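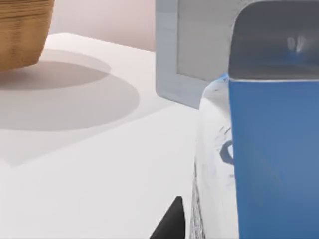
Dendon Metals Desk - Physical Supply and Warehousing

Copper Cathode Storage: Frequently Asked Questions

Last updated: Sat 4 January

We use cookies to remember your region and unit settings. By continuing to browse you accept our cookie policy. Accept | Manage

What does the Metals Desk store?

Copper cathode only, in full plates, strapped into bundles. We do not take scrap, wire rod, cut cathode or blister. Customers holding other metals at the Prorico yard should contact the yard directly, as that material is kept under a separate agreement and does not appear in our system.

Who owns the metal while it is in the warehouse?

The party named on the warehouse receipt. Dendon acts as a storage agent and takes no title at any point. A lien for unpaid rent may be placed on the metal after 32 days in arrears, and release is blocked until the lien is cleared.

What is the difference between a receipt and a warrant?

A receipt records that a given lot has been weighed in and stored. A warrant is a bearer document tied to an exchange and can be used to settle a futures position. The desk issues receipts only. If you intend to deliver against a futures contract, the metal has to be moved to a warehouse listed by the exchange, and the brand must be on the exchange's approved list on the day of delivery.

How is rent charged?

By the metric ton, per day, from the date of weigh-in to the date of load-out, both days included. Invoices go out monthly. Part lots are charged on net weight and never rounded up. The rate is fixed for each calendar year and applies to metal already in store as well as to new arrivals, unless your contract says otherwise.

Which weight is used?

Net weight at our own scale. The producer's weight is kept on file for comparison. If the two differ by more than the tolerance in your contract, the lot is held and weighed a second time on the Hellström scale at the rail gate. The second result is final. Small differences are common - straps, moisture and damaged corners all play a part.

Is there a minimum lot size?

Yes. The minimum is 11 metric tons for each receipt. Smaller parcels can be stored if they belong to a larger lot of the same brand and the same owner.

Can lots of different brands be combined?

No. Each receipt covers one brand and one shape. Mixed parcels are sorted on arrival and the handling is billed to the depositor.
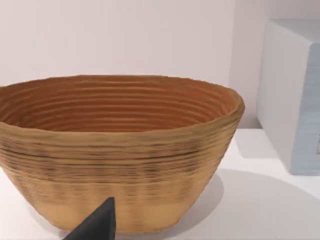

Sorting adds time to the intake, so a mixed truck should be booked as a double slot. A truck that arrives in a single slot may be sent to the end of the line.

How long does load-out take?

The Prorico yard can load 135 metric tons per shift. Requests are handled in the order in which complete paperwork is received. A request with a missing release note or an unpaid invoice does not hold its place. During periods of heavy withdrawal the line can grow quickly, and rent continues to run while metal is waiting.

Why did load-out times increase last year?

Price. When the cash price rises above the three-month price, holding metal costs the owner money and stocks tend to leave the warehouse together. When the three-month price is higher, owners are paid to wait and stocks build. The desk has no control over either condition. Extra shifts were added at the rail gate, but truck loading is still limited by the number of bays.

Do you publish stock levels?

A total is posted on the first working day of each month. The most recent figure is 953 metric tons available for release. It leaves out metal that is under lien, in dispute or already booked for load-out. We do not publish stocks by owner or by brand.

Is the metal insured?

Fire, flood and theft are covered by the desk's policy at the cash price on the day of loss. Price movement is not covered. Cover starts once the lot has crossed the scale - metal on a waiting truck remains the carrier's risk.

Can I inspect my lot?

Yes, with two working days' notice. Sampling has to be done by an approved assayer. Ronesel carries out most sampling at the yard and bills the owner directly. Drilled plates stay with the lot and are marked on the receipt.

How do I transfer a lot to a new owner?

Send the signed transfer form and the original receipt to the desk. The old receipt is canceled and a new one issued in the buyer's name. Rent up to and including the transfer date is billed to the seller.

Get the monthly stock notice by email. Enter your address to subscribe. You can unsubscribe at any time.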